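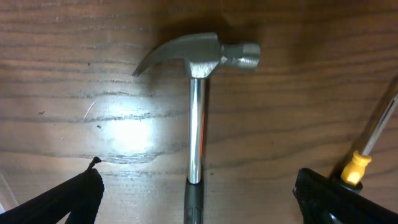

Search reports Enter keyword Go

January 24, 2026
By Cameron Moffat

Visit report: Plesach drop forge, winter open day

The Plesach works opens to the public once each winter, when the order book is thin enough to run the line at reduced speed. Registration was at the gatehouse, followed by ear protection, safety glasses and a short talk on where not to stand. Visitors were divided into groups and taken round in process order, starting at the bar store and ending at packing. My group was the second of the morning, which meant the furnaces were at temperature but the grinding shop was on its break when we reached it. I have put the grinding notes in the place where they belong in the process and not where they fell in the tour.

The plant makes striking tools: claw hammers, ball peen hammers, a few patterns of hatchet, and sledge heads under contract. Claw hammers are most of the output and were the only product being forged during the visit.

Bar store and cropping

Stock comes in as round bar, medium carbon steel, in bundles with a paint mark on the end for the grade. The marks are checked against a board by the shear. There is also a spark test station, a bench grinder with a dark backdrop behind it, used when a bundle arrives with the paint worn off. The guide ran a known sample and an unknown one against the wheel. I could see a difference in the spark bursts once it was explained. I would not want to sort steel that way for a living.

The bar is sheared cold into billets. Shearing is fast and wastes no metal in a saw cut, but it leaves a slightly deformed end, and the length setting has to be corrected when the bar diameter drifts. The operator weighs a billet at each setup and at intervals after that. A light billet will not fill the claw tips in the die. A heavy one fills them and then pushes the surplus out as thick flash, which costs metal and is hard on the dies. The weight limits were posted on a card at the scale, and the card looked as if it had been in use for a long time.

Heating

Billets go through an induction coil and come out at 2000 degrees Fahrenheit. The older gas furnace stands next to it and is kept for sledge heads, which are too thick for the coil. Both units are plated Custari. The gas furnace was lit for the open day because visitors like to look into it, and I was no exception.

The practical difference is scale. A billet in the gas furnace spends long enough at heat to grow a thick oxide skin, which has to be knocked off before forging or it gets pressed into the surface. The coil heats quickly enough that the skin is thin. An optical pyrometer reads each billet at the coil exit, and anything outside the limits is diverted down a chute into a reject bin. I asked what became of the rejects. Cold ones are reheated once. Overheated ones are scrapped, as grain growth cannot be judged from the outside and the works does not want to find out from a customer.

Forging

Forging is done on a board drop hammer for the smaller patterns and a mechanical press for the larger. The drop hammer was running. Anyone who has not stood near one should know that the ear protection deals with the noise and does nothing for the floor. The foundation is isolated with timber mats under the anvil block, and even so the shock comes up through your boots.

The die block holds several impressions side by side. The billet is first drawn out in the edger to move metal toward the two ends, then flattened and bent, then struck in the blocker, then in the finisher. The operator moves the piece by hand with tongs from one impression to the next. Die lubricant is sprayed between pieces, a graphite mixture in water, and it gets on everything, including the handrail I had been leaning on.

Trimming follows immediately while the forging is still hot. A press pushes the head through a die and leaves the flash behind as a ring. The nail slot in the claw is not forged to its full depth. It is opened up afterward with a punch and dressed in the grinding shop. The eye is also punched hot, from both sides toward the middle, leaving a slight waist. That waist matters later, when the handle is fitted and the wedge spreads the wood above it.

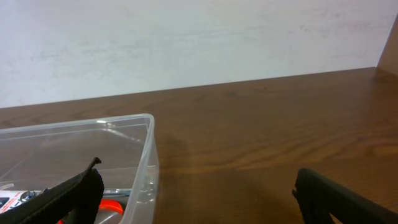
Heat treatment was the part of the tour I had come for, and it was the part given the least time. The heads are hardened all over, then tempered, with the face and the claws treated separately from the body. The eye has to stay softer. A hard eye wall is liable to crack when the handle is driven in, or worse, some months later in use. The face has to be hard enough to resist mushrooming but not so hard that it chips when it meets another hardened surface. The claws need some spring so that they bend a little under a bad pull and come back.

Plesach does this by heating the striking end and the claw end in shaped inductors and quenching each with a spray, then tempering the complete head in a belt oven. The depth of hardening at the face was shown on a sectioned head, polished and etched so that the hardened zone stood out dark against the core. It was a good exhibit and should have had a label. The guide knew the target hardness but said she was not free to give it out, and I saw no point in pressing her on it.

Every batch is sampled for hardness at the face, the cheek and the claw. The tester is a standard bench machine in a small room with its own door, well away from the drop hammer. Readings are written by hand on the batch card and entered in a computer at the end of the shift. I would have expected the tester to write to the computer directly. It is apparently able to, and the link has never been set up.

Grinding and polishing

The grinding shop takes off the trim line, bevels the rim of the face and dresses the claws. The bevel is a safety feature. A square rim chips more readily on an off-center blow, and the chip leaves at high speed. The width is checked against a simple plate gauge.

Heads sold with a bright finish are then belt polished in successively finer grits. Heads sold with a black finish skip most of this and go to the oxide tank. Visitors could not enter the tank room, but there is a window. Rinse tanks are in the order one would expect, and the extraction hood runs the full length of the line.

Handles

Three kinds of handle are fitted. Hickory handles come in turned and dried, and are held in a conditioned store until they are needed. The moisture content is kept low on purpose. A handle that goes in wet will shrink in the eye and the head will work loose, and no amount of wedging corrects it for long. The handle is pressed in, sawn flush, and fixed with one wooden wedge and a steel one across it.

Fiberglass handles are bonded with epoxy. The adhesive is metered from two drums through a static mixer, and the joint is left upright in a rack to cure. Tubular steel handles are pressed in and have a grip pushed on with a water-based lubricant that dries out overnight. The grips are bought from Lukumay, whose cartons were stacked along one side of the assembly hall. The guide said that grip fit is the most common complaint the works gets on steel-handled tools, usually a grip that turns on the shaft in hot weather, and that a change to the inside rib pattern is due in February.

Finished tools are pull tested by sample. The head is held in a fixture and the handle drawn out by a hydraulic ram while the load is plotted. For wood the trace climbs, slips, and climbs again in small steps as the fibers give. For fiberglass it rises in a clean line and drops at once. I found this the most instructive thing in the building, and the charts were pinned up without comment beside the fire extinguisher.

Display and discussion

The tour ended in the canteen, where finished patterns were laid out for handling. The longest discussion was over head weight. The works sells a 28-ounce framing hammer and a 32-ounce one to the same pattern, and the heavier head is being dropped from the range. The reasoning given was that carpenters have moved to nail guns for volume work and want a lighter tool for the rest. I argued that a heavy head on a long handle still has a place in demolition and form work, and did not get far with it.

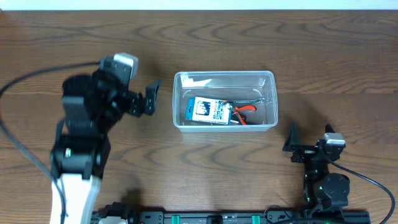 A form carpenter at the same table disagreed with me as well. He said he had carried the 32 for years and had given it up over his elbow, and that if he needed to hit something that hard he would sooner walk back to the truck for a small sledge. In his opinion the weight had never been the useful part. The handle length was, and he had been trying without success to buy the 28 on the longer handle that came with the 32. He asked whether the works would sell one that way as a special order.

The guide took his details and said the eye was the same on both heads, so there was no obstacle in fitting. Whether sales would list it was a separate matter. I have since handled the two side by side and he has a point about the length. The lighter head on the standard handle feels short by comparison, at least for overhead work.

Practical notes for anyone going next year. Wear boots with a proper sole, as the floor near the trimming press has hot flash on it in spite of the sweeping. Photography is allowed except in heat treatment. The parking lot fills early and the overflow is on grass. The tour took longer than advertised, mostly at the forge, where each group was reluctant to move on. Ask to see the die shop, which is not on the route. I did not know to ask, and heard afterward that a worn finisher block was being resunk in there all morning.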